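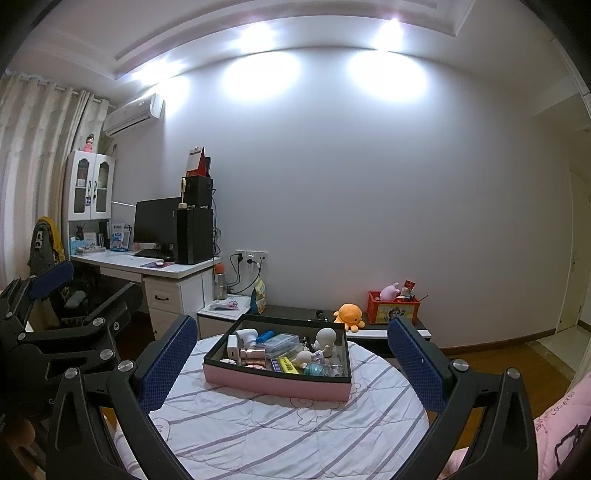 Textbooks > Household Studies > Unit 2 > Chapter 8: The Box of Small Things

Most advice on tidying starts with a container. Buy a box, the argument goes, and the clutter will sort itself out. This chapter doubts it. A charger dropped in beside packets, little jars and a toy figure is out of sight once the lid goes on, but it is no easier to find.

Raíssa Lins calls this "storage by burial." Her rival, Edivaldo Seixas, defends the mixed box — up to 16 items, he claims, and the owner remembers them all. His evidence is thin. Before reading on, open a box of your own and write down what you expect to find in it. Keep the list for Section 8.2.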